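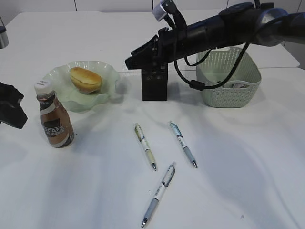

The arm at the white table, with the roll, the coffee and the pens.

28 Sep 2018

Two arms on the tray line now. Baltasar Ocampo had the morning with me, and by lunch we had logged 100 picks, most of them pens. The roll is harder. Squeeze too much and it dents, and then it can't go on a tray.

Otis asked me again what happens to the packers at Trernbridge. I told him what I was told: four people move to checking and labeling by December, same pay. He wanted to know who checks when the checkers are at lunch. I didn't have an answer.

My own day is different already. I used to pack roughly 400 trays a shift and go home with sore wrists. Now I stand, watch and type notes -- my wrists are fine and my feet hurt. I miss talking across the belt.

Call with Wikau tomorrow at 8. Bring the list of drops.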